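The Green Plate

My grandmother left me her dishes and my sister got the piano, and I have never once envied my sister. A piano needs tuning. Plates only need washing, and I have always been fond of washing up, even the year we lived over the bakery in Troltham and the hot water ran for nine minutes and then gave out with a groan.

There was one plate everybody fought over when we were small. It was green, a loud lime sort of green, and it made plain boiled potatoes look like a party. Whoever had been kindest that day was supposed to get it, but in practice it went to whoever reached the cupboard first — usually my sister, who had the longer legs and no shame at all.

The black plate came later, from the market at Lockyer, on a December afternoon so cold that the woman at the stall wrapped it in her own scarf and told me to bring the scarf back when I could. It took me two years, and she had forgotten all about it, and we had tea.
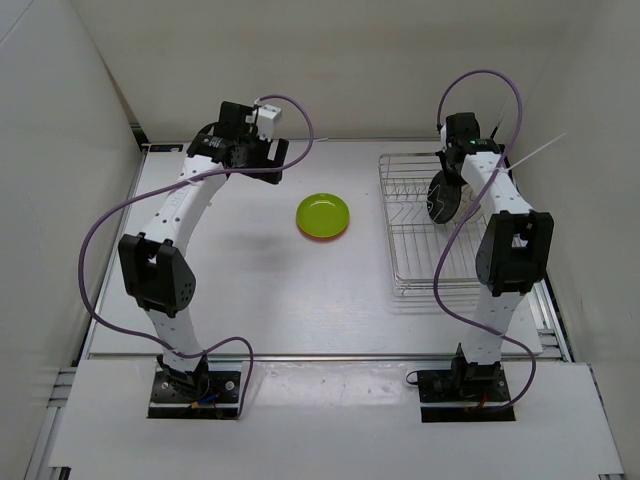 The Rack

Supper was over and I had the evening to myself, so I did what I always do, and stood there a while with the towel over my shoulder, looking. The black plate was up in the wire rack with its little white squiggle showing, and the green one sat out on the white table by itself, as if it were waiting to be asked to dance.

I thought of calling my sister. She lives out at Zesia now, over three hours on the slow train, and she eats off sensible white china that all matches. Then I thought of those long legs, and the cupboard door banging, and my grandmother pretending to be cross about it.

So I wrote her a letter instead, and told her to come for potatoes. I told her she could have the green plate, for the one night, if she had been kind.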